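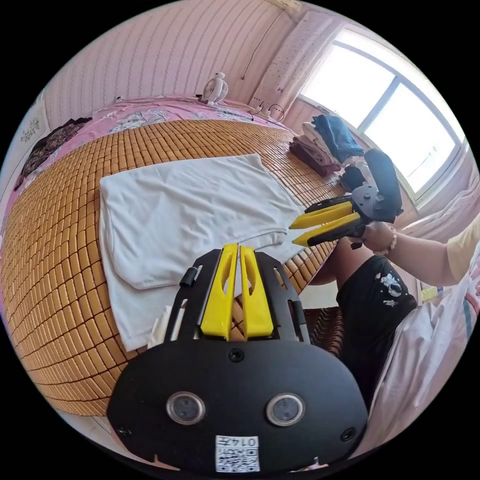
Folding on the bed vs. folding on a table - I have switched sides! For years I did all my laundry on the kitchen table, standing up, and my T-shirts always came out a little crooked. Then I started folding on a bamboo mat laid over the mattress and it's so much better. Look at how flat a white top sits on those little tan tiles, with the finished stack of blue and beige and maroon parked up by the window. The mattress has give but the mat doesn't, so you can press a crease in and it stays where you put it. The rows of tiles work as a guide too. I line the bottom hem up with a row and go from there. Anyone else doing this?
- skellimer_sue

Yes!! My grandmother in Walton did this every summer and I thought it was just because the mat was already out for sleeping. I keep mine out until the first cold night and then I miss it all winter. Does yours catch on knits? Mine snags sweaters something awful along one side where the string is going.
- bluebasket

No snags so far, but I don't put sweaters on it. Those get rolled. Cotton and jersey only. Mine is an 80 inch mat and it hangs over a bit at the foot, so I tuck that end under.
- skellimer_sue

I'm going to be the grump. A mat on a mattress is still a mattress. You're bending over the whole time and your back will let you know. I fold at a counter, one towel down, done. I did a load of 60 pieces last week for my sister's kids and never once had to sit.
- Probert_P

But I WANT to sit, that's half the fun. Radio on, fan going, knees up against the bed. And if two of you are doing it you can take a side each and the pile goes down like nothing.

Long sleeves are where it really pays off, by the way. Lay the shirt out with the collar away from you, smooth the body with the side of your hand from the neck down, then bring one sleeve straight across so the cuff lands near the far side. Don't touch the second sleeve until the first one is lying flat.
- skellimer_sue 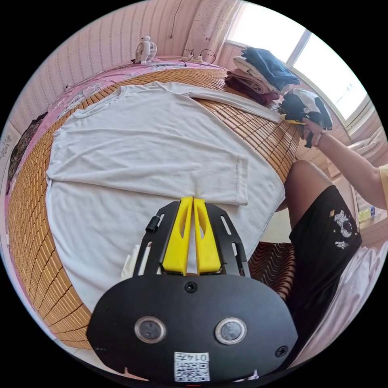
After that the second sleeve goes over the top of the first, both sides come in to the middle, and you fold up from the hem in thirds. If it's a slippery shirt I do halves and then halves again.
- skellimer_sue

Hmm, I'd disagree on sleeves straight across. You get a thick ridge in the middle of the shirt and it shows through when you stack them. I fold the side in first, then angle the sleeve back down along the edge so it runs the same way as the body. Takes a second longer and the stack sits level.
- Elfriede Gasser

Elfriede is right about the ridge. I used to work in the linen room at the Wulgate and we were taught the angled way, sleeves always down the side. Straight across is fine for a drawer where you file them standing up, though. You never see the ridge.
- Meirion Trevor

Okay, tried it Elfriede's way on four shirts and they do stack nicer, darn it. My drawer ones I'll keep doing my way because it's quick. Do you both start face down or face up?
- skellimer_sue

Face down for me, always, so the front is on the outside at the end. And pull the sleeves right out to their full length before you fold anything. Most of the crooked shirts I've seen were crooked before the first fold, with a twist up near the armpit.
- Elfriede Gasser
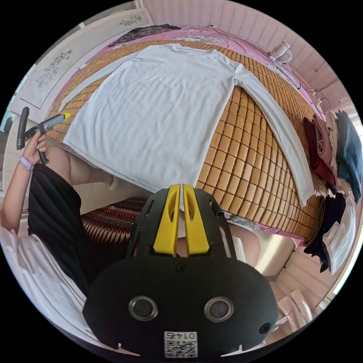

Same goes for the hem. Give it a tug at both corners so the side seams sit at the sides. Cheap shirts have seams that wander around to the front after a few washes and there you just have to ignore the seam and go by the shoulders.
- Elfriede Gasser

Going by the shoulders! That explains my whole maroon pile. I've been following the seams like a fool.
- bluebasket

Still at my counter. Still not bending.
- Probert_P

Probert, raise the bed :) Has anyone got a good way with fitted sheets on the mat? I can do the corner-in-corner thing standing up but as soon as I lay it down one corner slides out and I have to start over.
- skellimer_sue

Put the elastic side up and fold the elastic edges in first so you have a rectangle. Then treat it like a tablecloth.
- Meirion Trevor

Contact the moderators | © 2019 Walton Home & Laundry Board | Back to top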